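Rerkis: Cluttered Counter Pick Set

Data card, first public release, 7 February 2024
Maintained by Ernő Nyitrai and Aldana Zúñiga

What it is

Rerkis is a set of simulated pick episodes for a Franka arm working over a messy kitchen counter. We built it to test Skeltidier, our method for choosing a grasp from a rough shape skeleton instead of a full mesh, and we're really happy with how much we learned from the odd cases! There are 3162 episodes across 78 counter layouts. Each layout mixes food, cookware and scanned objects whose textures are deliberately left a bit rough, so a policy can't lean on clean edges.
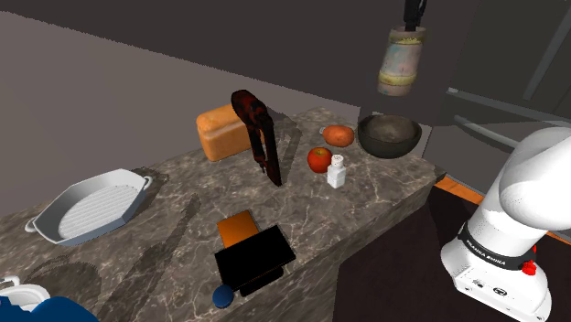 Every episode stores two rendered camera views, joint positions, gripper width and a line of text naming the target. The views are saved at the same rate as the joint data, so you can line them up by index and skip the timestamps. Object poses are in a separate file. Please keep them out of training if you want to compare against our numbers (they make the task much too easy).

The part we like best

Tall containers with an open rim turned out to be the best stress test we have. Skeltidier runs a line down the middle of the container and then has to decide whether to take the rim or the body. Rim grasps leave more space around the neighbors, but a small error in height spoils them. Put a shaker and an apple close by and the choice gets interesting fast. We held out 285 episodes of this kind as the Evau split, and it's the first thing we run after any change to the planner.

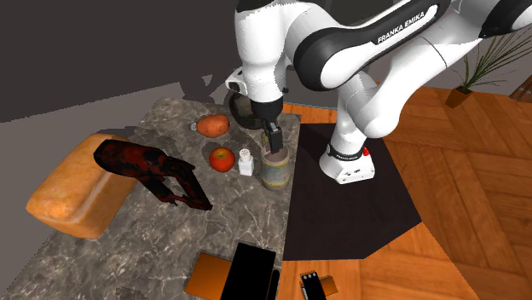 Known problems

- Scanned objects can have jagged or missing geometry. The skeleton step sometimes grows an extra branch there. We left these in.
- Shadows are hard and dark in many layouts. Aldana is working on softer lighting for the next release.
- Things that overlap at the start of an episode may shift a little in the first few steps. Drop those steps if your model uses object motion.
- Instructions come in English and Magyar. The Magyar text was written by Ernő alone and has had no second reader, so corrections are very welcome.

Getting started

Unpack the archive, run the index script once, then open the viewer on any layout folder. Start with layout 3, which is small and loads quickly. If you try your own grasp method on the Evau split, send us the failures too. We'd love to see them!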